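FOR IMMEDIATE RELEASE
July 25, 2021

Zomness puts two grippers and two controllers through the same simulated bench, and shares every run

Hi from the Zomness test desk! We're a small shop that compares grippers, arms and cameras for people who have to buy them, and today we're putting out the results of our longest bench comparison so far. If you've ever sat with two spec sheets side by side and still had no idea which gripper to order, this one is for you (and for me, because I was in that spot in February and it's how this whole thing got started).

We compared the Tavier parallel gripper with the Eichhorn parallel gripper. Each one ran under two controllers: the stock position controller that most of our customers already have, and Tukik, the force-aware controller we've been building in-house. So that's four pairings, all on the same simulated arm, all working over the same wooden bench, all seen through the same wrist camera view. We ran 244 trials in total and split them evenly, so every pairing got the same number of goes.

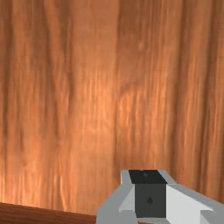 I picked simulation for this round because I wanted the starting positions to match exactly, and on our real bench they never quite do. Somebody leans on the table, a cable tugs a little, and by lunchtime the two grippers aren't getting the same test anymore. In the simulator I can reset the arm to the same joint angles and know it's the same down to the last digit. The downside is that contact is simplified. Friction on wood is one number in our model, and anyone who has dragged a fingertip across a real tabletop knows it's a lot fussier than that! So please read these as results about reach, approach and control, and hold off on using them to judge grip strength.

The trial itself is pretty plain. The arm starts high, comes down toward the wood surface, stops at a set height, closes the fingers, opens them again and backs off. A run counts as clean if the gripper stops inside the height band, never touches the wood, and gets back to its start pose before the timer ends. We kept it boring on purpose. Earlier in the year I tried a fancier task with stacking and sorting, and I spent so many evenings arguing with myself over what counted as a pass that I threw the whole batch out.

Now the numbers. Of the 244 trials, 226 were clean. That's better than I expected, and I'll admit I reran the scoring script twice before I believed it. The other 18 were mostly late stops, where the gripper came down past the height band before the controller caught it. Fifteen of those belonged to the stock controller and three to Tukik. The gripper made much less difference than the controller did: Tavier had eight of the misses and Eichhorn had ten, and I wouldn't choose between them on that.

Where the two grippers really do part ways is the view. A wrist camera has to look past the housing, and every bit of housing in the corner is a bit of bench you can't see. We scored visibility over the working area at the lowest point of the approach, and Tavier left more of the surface in sight. If your camera sits on the wrist and you can't move it, I'd look at that before anything else on the spec sheet. If you have a second camera off to the side, you can pretty much ignore this paragraph. 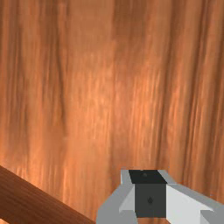
Zomness Bench Notes, No. 27

A few things went wrong, and I'd like them on the record. Our first wood texture was stretched too far across the bench surface, and the vision part of Tukik kept treating dark lines in the grain as edges. We changed the filter and started the count over. We also had a unit mix-up in the Eichhorn finger model that made it close far too fast. It looked great, like a little snapping turtle, but it was wrong, and none of those early runs are in the totals.

People have already asked me about setup time, so I logged it. Getting Tukik going with the Tavier model took 68 minutes from a clean install to the first scored trial. I didn't keep a proper log for Eichhorn (sorry, I got interrupted twice), so I'm leaving that one blank.

The full package is free to download from the Zomness site. You get the trial logs, the scoring script, the camera settings and both gripper models in the versions we used. If you run it on your own arm and get something different, please send it in! I read everything that comes to the test desk inbox, and I'd love to print other shops' numbers next to ours.

Next up is the same routine on the physical bench with both grippers, followed by a round with three wrist cameras on one arm. I don't have a release date for either yet.

About Zomness
Zomness tests and compares grippers, arms, cameras and controllers for small manufacturers and teaching labs. Tukik is our own product, so we publish the raw logs for any comparison it takes part in.

Press contact: Test desk, Zomness. Review copies of the Tukik controller are available on request.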